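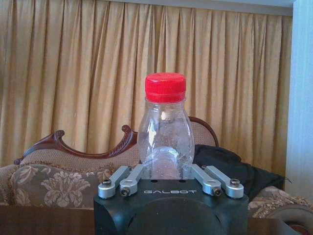

Clear bottle with the red screw cap

How do I stop my glossy console table getting water rings?

Kekeli Mensah
23 May 2018

Hi all, I've got a dark wooden console table in front of the chaise in our sitting room, and it's turned into the place where everything gets dumped. Water bottles, scrunched-up bits of white stuff, little orange bits, you name it! I clear it before bed and by lunch it's back. The mess I can live with, but I keep finding pale rings on the top and I'm scared of rubbing the shine off. I've bought a tin of Turkex wax (186 ml, hardly used) and don't know if it's safe on a high gloss. There's thin gold trim along the front too, so I don't want to slop anything over that. What would you do?
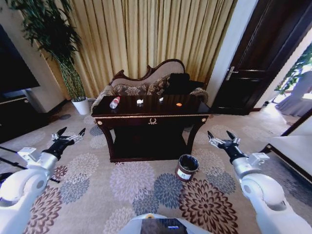
Tsikata

Rings first. If they're pale they're usually only in the finish, so put a dry cotton cloth over one and go over it with a barely warm iron for up to 20 seconds, then look. Don't use steam! I did four on my mum's sideboard one August and they all went. Leave the wax until the rings are gone, try it on a back corner, and keep it well off the gold. Use a dry brush for that.

ramodska

get a glass top cut to size, 100 quid, job done. or coasters

Kekeli Mensah

Thanks both! Glass is a bit much for me, though I did look at the price (Drollside do them, and they're not cheap).

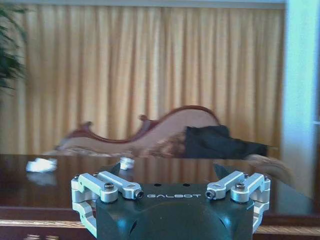

Wax went on the back corner this morning, only a dab, and I've left it to see if it clouds. I'm nervous because a top like this hides nothing. It's that reddish-brown polish that bounces the light back at you, and whatever you put down gets its own reflection, so any dull patch would drive me mad. I'll try the iron on the smallest ring at the weekend. Does it matter if the cloth is a coloured one? All my white ones have gone for dusters.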